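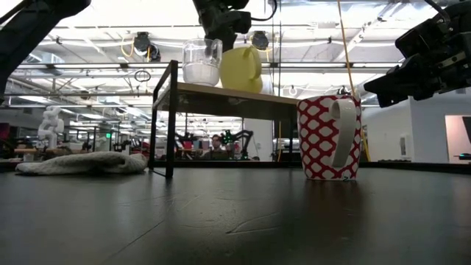
A little riser shelf is my favorite way to get more mugs into the same stretch of counter, and I will happily talk anybody's ear off about it. You get two levels where you used to have one, the everyday cups come up to an easy height, and the tall ones finally have somewhere to stand! My mix is about as ordinary as it gets: a clear glass mug and a wide yellow one side by side on the wooden board, and the tall red and white lattice mug down on the tabletop in front, with its handle facing forward so I can grab it half asleep. Gray towel folded off to the left. Nothing matches and I love it.

You can set up the same kind of thing in one evening. I did mine with the Plestus riser, but any low shelf with a flat board and steady legs will do.

What you need

A small riser shelf
Your mugs, all of them, including the ones at the back of the cabinet
One textured kitchen towel
Dish soap and a soft cloth
A tape measure

Step 1. Get everything out

Put every mug you own on the table. I had 14, and 13 of them were fighting over a single cabinet shelf (the last one lived next to the toaster for reasons I can't remember). Pick the ones you drink from every week. The rest can go back in the cabinet, and they'll have plenty of room now.

Step 2. Measure

Check the depth of the counter first, then the height under any wall cabinets. My riser is 300 mm long, which holds two wide mugs with a bit of breathing room. Remember to measure mugs with their handles on - I forgot this the first time and had to send a shelf back to Humeo.

Step 3. Clean the surface

Wipe the counter with a drop of dish soap, rinse the cloth, wipe again, and dry it well. If you have a dark top like mine, dry it twice. Dark matte surfaces show every fine scratch and streak, so lift the riser when you move it and never drag it. Stick-on felt dots under the metal legs help a lot. Stunine sells them in sheets, and one sheet will do a whole kitchen.

Step 4. Load the board

Short, wide mugs go up top. Turn the handles toward the hand you pour with, and let them overlap the next mug a little if space is tight. Tall or tapered mugs stay on the counter, where a bump won't send them far.

Step 5. Give the towel a spot

Fold it in thirds, lay it flat beside the legs, and leave it there. Freshly washed mugs can sit on it upside down until they've drained, then they go back up on the board. I like the Kakakhel waffle towels for this, but an old hand towel works fine. Swap it for a clean one when it starts to feel damp all the way through.

Step 6. Live with it for a week

Make your coffee, put things back however you naturally put them back, and see where they end up. Mine shifted two times before it settled - the yellow mug kept creeping toward the kettle! Move the shelf to suit your habits.

Wooden boards like a thin coat of food-safe oil now and then. I do mine in July and again in winter, with the mugs off and the board left to dry overnight.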